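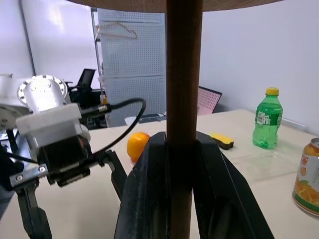 Distel Pedestal Side Table

The Distel Pedestal Side Table is supplied by Verbeke for reception areas, reading rooms, hotel lobbies and residential care facilities. It is intended for light use beside a chair or sofa and carries an evenly distributed load of up to 15 kg. It is not suitable as a seat or a step.

Design

The table was drawn by Mieke Desmet for the Dedville library renovation and has remained in the Verbeke catalog in its original proportions. Orders may combine several finishes at no additional charge, provided that all tables are delivered to a single address.

Care and maintenance

Surfaces should be dusted with a soft, dry cloth. Spills should be wiped up promptly. Solvents, abrasive pads and furniture sprays containing silicone will damage the oil finish and void the warranty. In public buildings, a fresh coat of maintenance oil is recommended every December. The oil is sold separately in 80 ml bottles.

Ordering and delivery

The minimum order for contract customers is 5 tables. Finish samples are available on request and must be returned within 15 days. Tables are shipped with assembly instructions and a hex key. Orders above 900 euros are delivered free of charge to ground-floor addresses; delivery to upper floors is quoted separately.

Warranty

Verbeke warrants the table against defects in materials and joinery for 5 years from the date of invoice. Color changes caused by sunlight are not covered. Claims should be addressed in writing to Jasper Leemans, Contract Sales, and should include the invoice number. The terms on this page apply to orders placed after March 17, 2023.

Contact Contract Sales | © Verbeke. All rights reserved. | Back to top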